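Portes ouvertes chez Lendotari : une matinée avec les bras robotisés

J'avais réservé ma place en mars pour la journée portes ouvertes de Lendotari, et j'ai failli ne pas y aller à cause du trajet. Il faut compter 26 kilomètres depuis chez moi, dont la moitié derrière des camions. Le parking était déjà plein à neuf heures et demie. On m'a donné un badge, le numéro 143, et un plan plié en quatre où les ateliers étaient indiqués par des couleurs.

La visite commence par le bâtiment Oltach, où se trouve le stockage. Je passe vite : des rayonnages, des chariots qui suivent une ligne au sol, un film de dix minutes. Le groupe était trop grand pour la salle et je n'ai pas entendu la moitié des explications.

L'atelier de manipulation, au fond du couloir, m'intéressait davantage. On y travaille sur les gestes fins avec des fleurs artificielles : hortensias bleus, roses rouges, feuillages. Le choix se comprend quand on a déjà essayé de composer un bouquet. Une tige est longue et mince, la tête pèse à un bout, les feuilles partent dans tous les sens et gênent la prise. Saisir un cube est un exercice réglé depuis longtemps. Tenir une tige bien droite avec une pince demande plus de soin, surtout quand elle a des nœuds et des renflements. 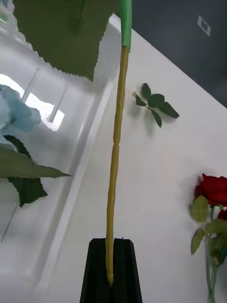 La personne qui présentait le poste a expliqué que l'endroit où l'on saisit la tige décide de presque tout le reste. Trop haut, la pince bute dans les feuilles. Trop bas, la fleur bascule dès que le bras se déplace. Elle a aussi parlé de l'orientation : une fleur qui arrive couchée doit être redressée avant d'être posée dans un récipient, et ce redressement est la partie la plus longue à mettre au point. D'après elle, l'équipe a déjà enregistré 4 000 essais sur ce seul exercice, en comptant les ratés.

J'ai demandé pourquoi ne pas prendre de vraies fleurs. Elles s'abîment, elles changent au fil de la journée, et on ne peut pas comparer deux essais faits à une semaine d'écart. Les fausses reviennent toujours à peu près à la même forme. Un visiteur a fait remarquer que le tissu et le plastique ne réagissent pas comme un végétal. Elle en a convenu et a dit que ce serait pour plus tard, dans un projet qui s'appelle Falska et dont elle ne pouvait pas dire grand-chose.

Le poste comporte deux bras face à face, au-dessus d'une table blanche. Je m'attendais à quelque chose de plus rapide. Les mouvements sont lents, avec des arrêts, et une partie du public est repartie au bout de cinq minutes. Je suis resté presque une demi-heure. Ce rythme permet de suivre l'approche et de voir où la pince va se placer, ce qu'on ne distingue jamais dans les vidéos de salon professionnel.
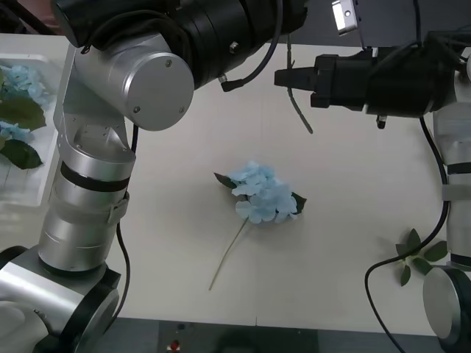 Le reste de la visite et quelques remarques pratiques

Après l'atelier, on passait par la salle Fitzsimmons pour une présentation sur les métiers. Elle était correcte, un peu longue, et visait plutôt les lycéens. On y annonçait 600 visiteurs inscrits pour la journée, ce qui explique l'attente à chaque porte.

Si vous comptez y aller l'an prochain, prenez le premier créneau du matin. Les groupes sont plus petits et on peut poser ses questions. Le café est gratuit, les sandwichs sont payants et il n'y en avait plus à midi. Les photos sont autorisées dans l'atelier de manipulation, interdites dans le bâtiment de stockage. Prévoyez aussi une veste, les couloirs ne sont pas chauffés.

Je n'ai pas vu l'atelier de soudure, fermé pour la matinée. Il devait rouvrir à 14 heures, mais j'étais déjà sur la route.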